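The Bread Route

Tymofii Skoryk drove the bread van for Panavico for 418 days before he missed a delivery. He knew the number because the company printed it on his pay slip, next to the tax.

The route began at the Zinchenko bakery at five in the morning and went out along the river to Flidov. He had 7 stops. The last one was a grocery run by Custódio Barreto, who took two trays of rye and one of rolls and always checked the rolls by pressing them with his thumb.

In August the bridge closed. There was a sign on a barrel and a man in a vest sitting on the rail.

"How long?" Tymofii asked.

"They didn't say."

The other way around was through the hills. He looked at the gas gauge and then at the clock. He had a quarter tank and a paper map his mother had put in the glove box, and he turned the van around.

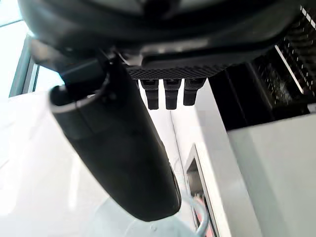
The hill road was narrow and patched with gravel. Twice he pulled over to let a tractor by. The trays slid in back when he took the curves, and after a while he stopped listening for them.

At the top there was a house with a green gate, and a woman was standing in the road with her hand up. She was small and old and wore a man's raincoat.

"You're the bread," she said. It was written on the van.

"I'm going to Flidov."

"I know where the road goes. I'm Morfudd Voyle. There hasn't been a bread van up here since my husband drove it."

He told her the bread was already sold. She nodded and didn't move. He thought about Barreto and his thumb, and then he got out and opened the back doors. One tray of rye had tipped over. The loaves were all right, but they had come out of their paper, and Barreto wouldn't take them that way.

"Those," said Morfudd Voyle.

She took four. She paid with a bill for 1000 that had been folded so long it had split along the crease, and he had no change for it. She told him to bring the change on Sunday.

"I don't work Sunday."

"Then you'll have time to sit down."

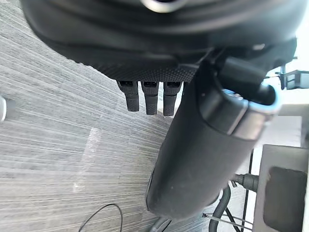 He got to Flidov at noon. The grocery was closed for lunch, with the blind pulled down. He waited on the step until Barreto came back and told him he had bought his bread from somebody else. Tymofii drove home with the trays still in the van.

Liudmyla Maksymiv, who ran the dispatch office, made him fill out the form. There was a line for the reason. He wrote "bridge." She read it and looked at the mileage.

"And the four loaves?"

"I sold them."

"To who?"

He put the bill on her desk. She held it up to the window by its two halves, then gave it back to him and wrote something on the form that he couldn't read from where he sat.

His mother had soup on when he came in. Halyna Skoryk didn't ask about the bread. She asked which road he had taken, and when he told her, she wanted to know if the gate was still green.

"You know her?"

"I knew him," his mother said. "He used to drive too fast." She put a bowl in front of him and went to the sink to run the water. She stood there for some time with her back to him – long enough that he finished the soup.

"Sunday," he said. "I have to take her the change."

"I'll get my coat out," she said. 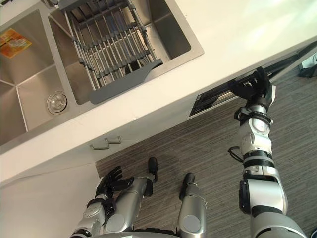
Double sink with a dish rack over one basin.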